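Search this site
Search for:

Squash, a small oven and too many trays

2025-09-04 – 4 min read
Print this page | E-mail this to a friend

The big oven went in April. The element had been failing for a while and the repair quote came back at 200, on a cooker that was already old when we moved to Embridge. I said I'd think about it, and I've been cooking in a toaster oven ever since.

I don't miss the big one much. What I did have to change was what I cook things in. Most of my roasting tins were too wide, and the one metal tray that came with the toaster oven is thin and buckles when it heats up. I now use a glass baking dish for nearly everything. Measure the inside of the oven before you buy one, and measure it with the door open, as the opening on mine is narrower than the space behind it.

The thing I make most often is roast squash. Randi Strömberg gave me the method, and I've only changed the timings.

Cut the squash in half, scoop out the seeds and slice it to the thickness of your finger. Peel it if the skin is hard. Toss the slices in a bowl with oil, salt and a bit of smoked paprika. Line the dish with foil, leaving some up the sides, and lay the slices in without piling them up. Twenty-five minutes at 190 is right for my oven. Yours may run hotter. Turn them once.

I line the dish because the sugar in the squash catches and sticks. Folke Sjöberg says this is laziness and that glass soaks clean overnight, which it does, but I want the dish back the same evening. I scrunch the foil first and then open it out again. The slices sit up on the creases a little and brown better underneath.

I also cover the table. I used to wipe it down afterwards, but oil gets into the joins, so now I put down a big sheet of brown paper and throw it out when it gets greasy. It comes on a roll and one roll lasts months.
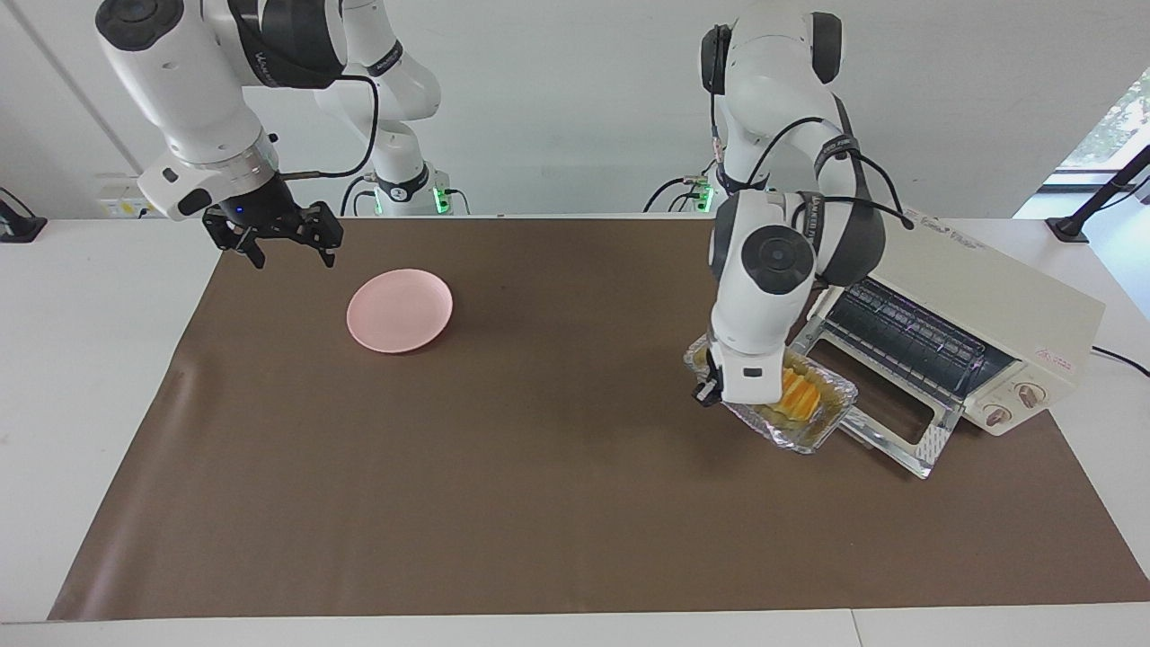
Put a plate out before you start, too. With a full-size cooker there was always somewhere to set things down, and with this one there isn't, so a plate for the finished slices needs its own bit of table well away from the oven door. I've caught my sleeve on that door more than once.

Don't put a glass dish straight from the fridge into a hot oven. I lost one that way in the spring – a clean crack from one corner to the other, with the dinner still in it.

Leftovers keep for three days in a box with a lid. Cold slices are good in a sandwich with a soft cheese, or mashed on toast with chilli. If you have a lot left, thin them with stock and you've got soup.

I still haven't decided about the big oven. There's a pan cupboard's worth of space where it stands, and I keep measuring it.

Print this page | E-mail this to a friend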